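Arm operators wanted, Purketum workshop

Viklund is looking for 2 people to spend five weeks steering a pair of robot arms by hand, so that a learning system has something to copy. We start in May.

You may have read that machines like these will be doing the housework soon. I have run this sort of work for a while and I would not throw out your apron yet. What we have is a program that does passably on things it has been shown many times and badly on most others. Your job is to show it more, slowly and cleanly, and to mark your own bad runs as bad. People find that last part harder than the steering.

The current task is toy fruit and a wicker basket.
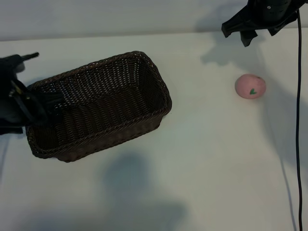
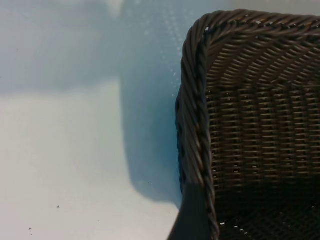

Do I need to know how to program?
You don't. Steady hands and patience matter more, and we teach the controls in your first two shifts.

Each operator is expected to record 300 usable runs over the five weeks. A run you have doubts about is not usable, and we will not press you to pass it. Shifts are short, with a proper break — the work is dull and tired people get sloppy.

We make no promise that the finished system will work. Lelline, who pay for the project, have been told the same.

You must be 18 or over and able to sit at a bench. Gaming experience is neither here nor there, whatever your nephew says.

Write a few plain lines to Ronja Berge at the Purketum front desk. Jinlong Deng will show you round before you decide.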